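Okay friends, a few of you asked how the gripper comparison is going, so settle in, because I have been at this bench all week and I have opinions (and very little sleep).

Quick recap for anyone new! We have two arms on one table and two sets of fingers to choose between, the Sisten pair that came with the arms and the Badine pair that Kamran Virk talked me into ordering back in December. He has been very patient about waiting for a verdict.

The Sisten fingers are lovely on boxes. Flat sides, square corners, no complaints at all. Round things are where I start chewing my pencil, so round things are most of what I've been testing, cans especially.

My rule is that each set gets 300 grasps before I'm allowed to say anything mean about it. Melur Wattimena made me write that on the whiteboard after I gave up on the last set before lunch on day one. Fair enough, Melur! 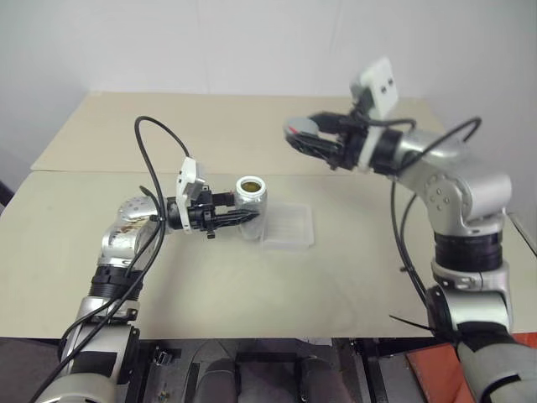 The other thing I keep going back and forth on is how hard to squeeze. Our controller gives me 64 steps of grip force, and for thin metal I like to live in the bottom third of that. Any higher and I start worrying about dents, any lower and I worry about the floor.

Cameras! I'm a big believer in having one on each wrist. You do pay for it in cable, and I spent a whole evening rerouting mine so the elbow could bend without tugging on anything. Leave yourself more slack than you think you need, then add a little more.

Oratile Ndlovu asked whether the Badine fingers are worth the extra money. If you mostly handle boxes, I'd keep what you've got and buy yourself a nice dinner. For cans and jars I'm leaning yes, though I want to finish the count first.

The log is at 1016 grasps now across both sets, counting the repeats I did after changing the finger pads. I'll tidy up the spreadsheet and post it in this thread. If you've run either set on glass jars, please tell me what force you settled on, I'd love to compare!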